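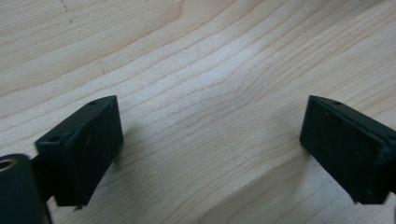

Drarnbridge shop gallery - October

Hi again from the bench side of the building! I promised Skistedton and Vurkden I'd put something up about how the work has changed at our place this fall, so here goes. I've been sanding, sorting and checking wood parts at Drarnbridge for 9 years, and for most of that time "automation" meant the dust extractor coming on by itself.

Now the sorting line runs on its own from 6:30 in the morning, and we get through 148 boards on a normal Wednesday. My wrists are thrilled. My step count, less so - I used to walk the stacks all day, and now I mostly stand at the checking table with a coffee I'm not supposed to have there.

Pale wood, wavy grain, two black gripper fingers held wide open. I could look at grain like that all morning (I have, and Shuzhen Kang has caught me at it).

Shuzhen moved from packing to looking after the grippers, after 2 weeks of training at the Song plant. She came back with a full notebook and now she's the one we all yell for. Vlasta Golob still grades by eye and still argues with the screen, and I'd say she wins her share.

What I miss is the talking. We used to work in pairs, and you'd hear a whole weekend's news before the first break. We've asked for the pairs back on the checking table, and the answer is supposed to come before the next schedule goes up by locker 33.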